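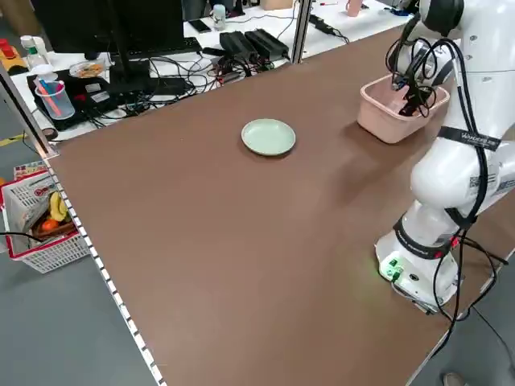

Brauner Grund, mintgrüner Teller, rosa Korb.

Tischbelag Skurside, braun, matt

Es gibt Tischbeläge, die glänzen, und es gibt Menschen, die das schön finden, bis nachmittags um vier die Sonne tief steht. Für alle anderen führen wir den Skurside. Er ist matt, er ist braun, und er hat nicht den Ehrgeiz, nach Marmor auszusehen.

Der Belag kommt als Bahn von der Rolle und wird lose aufgelegt. Wer ihn verkleben möchte, darf das tun, sollte sich mit der Farbe aber vorher angefreundet haben. Die Unterseite ist leicht angeraut und hält auf Holz, Glas und lackierten Platten. Auf Wachstuch rutscht sie. Warum jemand einen Tischbelag auf Wachstuch legt, haben wir bisher nicht gefragt.

Kürzen lässt sich das Material mit einem Teppichmesser und einem Metalllineal. Mit der Haushaltsschere geht es auch, nur sieht man das der Kante hinterher an.
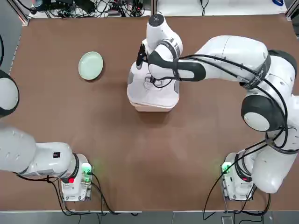 Technische Daten
Breite: 1000 mm
Länge: 221 cm, auf Anfrage länger
Stärke: 4 mm
Farbe: Braun. Ein Muster in Grau liegt seit fast 4 Jahren bei uns im Büro und wird wohl dort bleiben.
Lieferung: gerollt, im Karton

Pflege
Staub sieht man auf dunklen, matten Flächen früher als auf hellen, das gilt auch für diese. Ein feuchtes Tuch genügt. Scheuermilch bitte im Schrank lassen, sie hinterlässt helle Stellen, über die man sich dann länger ärgert als über den Fleck. Heiße Töpfe gehören auf einen Untersetzer.

Nach dem Auspacken riecht der Belag einige Tage lang nach neuem Fahrradschlauch. Die Bahn am besten über Nacht mit der Oberseite nach unten ausrollen und an den Ecken beschweren – Kochbücher eignen sich gut, besonders die ungelesenen.

Zubehör
Kantenband Tesden, selbstklebend, im selben Braun
Eckenbeschwerer Brultham, Viererpack, für Haushalte ohne Kochbücher

Versand und Rückgabe
Standardlängen verlassen unser Lager in der Regel am nächsten Werktag. Zuschnitte nehmen wir nicht zurück, auch dann nicht, wenn der Tisch in der Zwischenzeit geschrumpft ist.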